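The Paper Trail of a Town Charter

By the time the Prasow charter reached print, it had been written out at least four times by hand, and no two of the copies agree. The differences are mostly small. A comma moves, a clause about grazing rights shifts from the second article to the fifth, and the word "inhabitants" becomes "freeholders" and then goes back again. For most of the last century these changes were treated as clerical slips. A new edition from Aretti Press argues that they were deliberate, and that they record a long quarrel over who would be allowed to vote.

The book prints all four drafts side by side, with the first printed version at the end. It runs to 200 pages, of which 60 are notes. That sounds heavy for a document that fits on two sheets of paper, but the notes are where the story is.

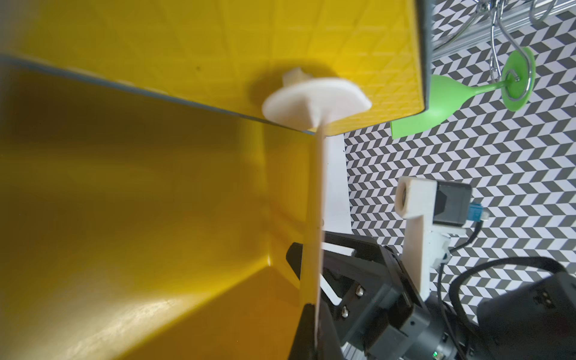
The earliest draft was found among the Daneshvar papers, a family collection that spent decades in storage before it was opened to readers. It has no title and no signatures. The writer left wide margins, and a second hand has filled them with objections. Next to the voting clause, the second hand wrote only "all of them?" The line was struck out and rewritten in the next draft, this time with a property requirement of 40 acres.

That number did not last. The third draft drops it to 15, and the fourth removes it and puts a tax payment in its place. The editors match each change to the minutes of town meetings, which survive in poor condition but can be read. When the minutes record a loud meeting, the next draft usually gives some ground. When attendance was thin, the requirement tends to creep back up.

The grazing clause followed a similar path. Families on the river side of town wanted common pasture written into the charter itself, where it would be hard to undo. Families on the hill wanted it left to the selectmen. The clause was moved toward the back of the document, and its wording got softer each time it moved.
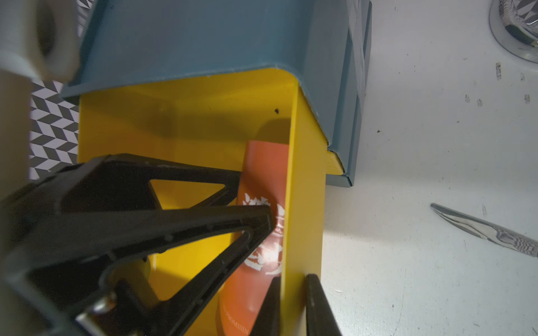 Paper and ink helped settle the order of the drafts. The first two are on the same stock, with a watermark from the Grulon mill upstream. The third is on cheaper paper that shows up in local account books only after the mill burned in October of that year. Earlier scholars had placed the third draft first, mainly on account of its rough handwriting, and that mistake made the whole sequence hard to follow. Put back in order, the drafts show a group of people giving up one point to win another.

The editors are careful about what they can't prove. The second hand in the Daneshvar draft has never been identified. One page of the fourth draft is missing, and the printed version may have been set from a fifth copy that is now lost. The introduction says so early on and does not try to guess what that copy contained.

Readers who only want the charter can turn to the back, where a clean text is given with modern spelling. The facsimiles are worth the time, though, especially the margins of the first draft.

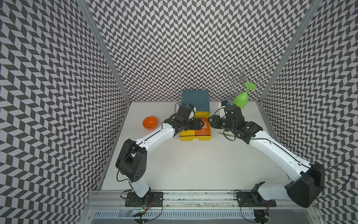 A yellow box in front of a dark teal-blue one, with two robot arms at work.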